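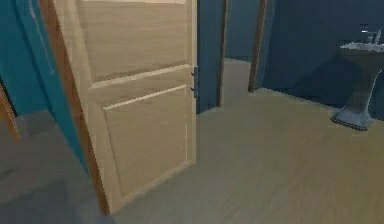

4.3 门类任务的感知与规划配置

本节适用于 Kendine 仿真环境中的开门、关门和穿门任务。开始之前,应已完成 4.1 节的场景导入和 4.2 节的控制器连接。所有命令在 Fosham 控制台中执行,配置文件默认位于工程目录的 door 子目录。

4.3.1 建立门的关节模型

1. 在场景树中选中门扇节点,将关节类型设为“转动”。木质镶板门与平板门使用同一模板,镶板的凹凸只影响碰撞网格,不影响关节参数。
2. 将转轴对齐到铰链一侧的门边。以合页中心连线为准,不要以门框内沿为准。
3. 设定关节零位。零位对应门扇完全关闭,开启方向为正。
4. 执行 joint check。若返回代码 22,表示转轴与门扇网格的包围盒不相交,应回到第 2 步。
5. 同一房间内有多扇门时,逐扇命名并保存。规划器按名称查找关节,重名时只读取第一个。

注意:导入后门扇可能已处于开启状态。零位必须在关闭姿态下写入,否则后续所有角度都带有固定偏差,日志中不会报错。

4.3.2 配置把手检测

1. 打开 perception 面板,把手类型选“竖杆”。该类型包括杆体和上下两个安装柱,抓取区取两柱之间的一段。
2. 将点云裁剪框设为门扇坐标系,不要使用世界坐标系。门转动后,裁剪框会随门扇一起移动。
3. 将深度图的最小有效点数设为 394。低于该值时,检测器输出“未知”,规划器不会启动。
4. 从三个以上的视角各运行一次 detect handle,确认杆体方向与门扇竖边平行。
5. 保存检测模板。 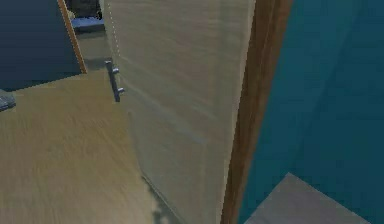
Ismail 在本节的评论区提出,竖杆把手的抓取姿态最好不要锁死绕杆轴的旋转,他那边放开这一自由度以后,门开到后半程时逆解失败明显减少。该建议已并入下文第 3 步。

4.3.3 规划与执行

1. 载入检测模板,执行 plan door。规划器依次生成接近、抓取、牵引三段轨迹。
2. 检查接近段。预抓取点应位于门扇外侧,与杆体之间留出夹爪全开时的余量。
3. 在抓取约束中,将绕杆轴旋转设为“自由”,其余两个旋转轴保持“锁定”。
4. 牵引段采用阻抗控制,切向刚度设为 630 N/m。径向刚度应低于切向刚度,以吸收转轴标定误差。
5. 先以“仅预览”方式播放,再切换到“执行”。

警告:牵引段运行时不得修改关节零位。控制器会把零位变化当作门的瞬时位移,输出力矩可能超限。

注意:门后的洗手盆、家具等固定物体须列入碰撞组。门扇与门框之间应设为忽略碰撞,否则关闭姿态附近会反复报告接触。

4.3.4 常见问题

检测到把手,但规划立即返回空轨迹
检查门的名称是否与任务文件一致,再检查机器人底座是否落在门扇扫掠区内。

门开到一半停住
查看接触日志。若接触对中有地面,说明门扇网格下沿过低,将网格上移后重新生成碰撞体。

日志出现 827
控制周期超时。关闭点云实时显示,或降低检测频率。牵引段不需要持续检测把手。

浅色门扇上的检测结果抖动
把手在门面上的阴影可能被分割网络归入杆体。在 perception 面板中启用“深度优先”,并重新保存模板。旧模板不含此选项,载入后按关闭处理。

使用 Dullgate 插件批量生成门样本的工程,模板须在 7 月版本中重新导出,转换步骤见附录 B。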